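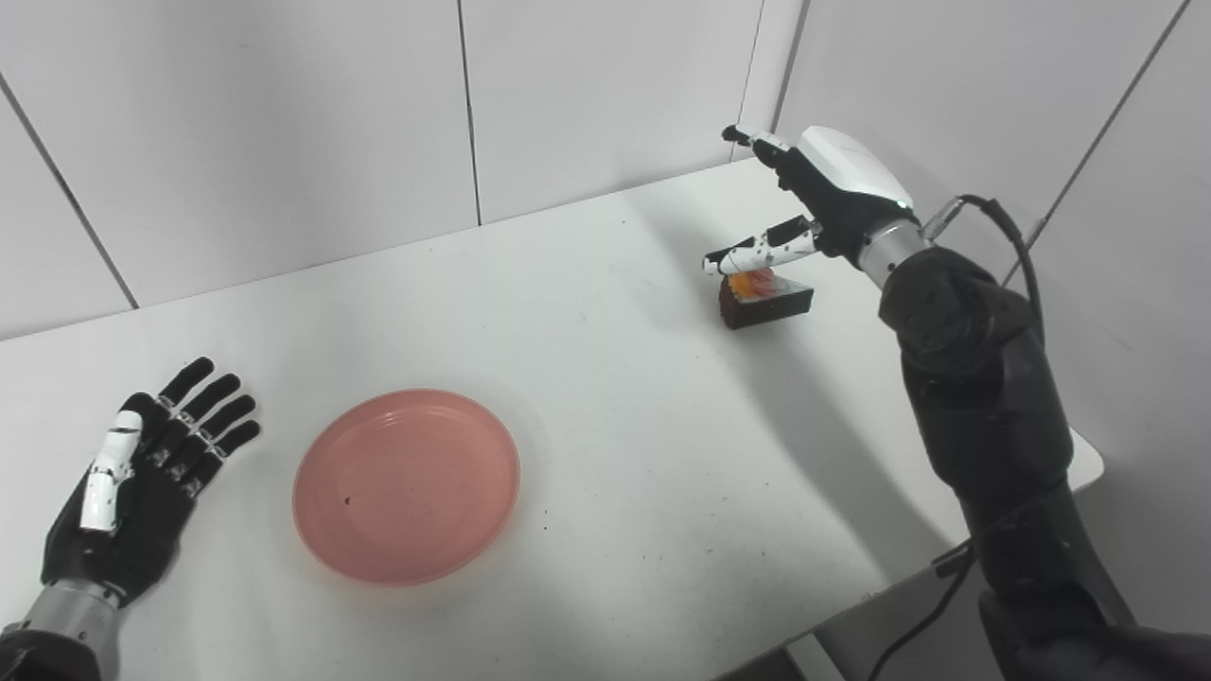
흰 작업대 위의 분홍색 접시와 초콜릿 케이크 조각, 그리고 로봇의 양손.

쿠르빌레(Kurville) 조작제어연구실은 양손 로봇의 파지 계획 소프트웨어 ‘자리코(Zarico)’의 개정판을 2018-03-12 공개하였다. 개발을 총괄한 다누타 지엘린스키(Danuta Zieliński) 책임연구원을 만나 설계 방향을 들었다.

지엘린스키 책임은 이번 개정의 핵심으로 인식부와 계획부의 분리를 꼽았다. “이전 판에서는 물체의 자세 추정이 조금만 흔들려도 궤적 전체를 다시 계산하였습니다. 현재는 추정값의 불확실성을 계획부에 함께 전달하고, 허용 범위 안에서는 손가락 관절만 보정합니다.” 계획부는 한 번의 파지에 후보 자세를 거의 3000개 생성하며, 충돌 검사를 거쳐 22개만 제어부로 넘긴다. 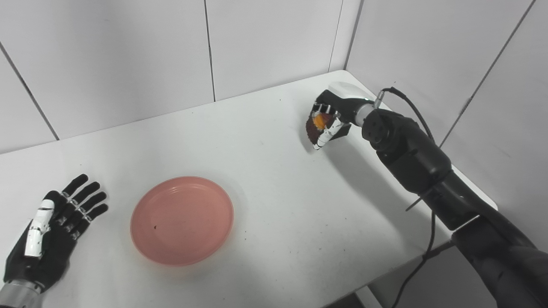 무른 물체의 취급에 관하여 그는 힘의 상한을 먼저 정하는 방식을 설명하였다. “엄지와 나머지 손가락의 접촉 시점이 어긋나면 물체가 밀립니다. 접촉이 감지되면 위치 제어에서 힘 제어로 전환하되, 그 전환을 세 단계로 나누었습니다.” 전환 구간의 기록은 고미츠(Gomitz) 도구로 재생하여 검토한다.

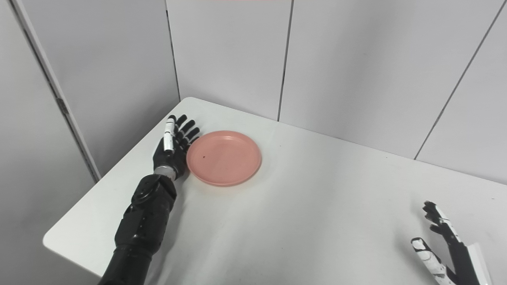 양팔의 작업 영역은 하나의 충돌 모델에서 관리된다. 한쪽 팔이 정지해 있을 때에도 그 손가락의 위치는 계속 갱신된다. 그는 “대기 중인 손을 고정 장애물로 처리하면 계산은 빨라지지만, 다음 동작의 출발점이 부정확해집니다”라고 밝혔다.

남은 과제로는 가려진 물체의 자세 추정을 들었다. 연구실은 지난 2월부터 비에초레크(Wieczorek)와 공동으로 시험 항목 800건을 정비하고 있으며, 결과는 다음 개정판의 기술 문서에 수록할 예정이다.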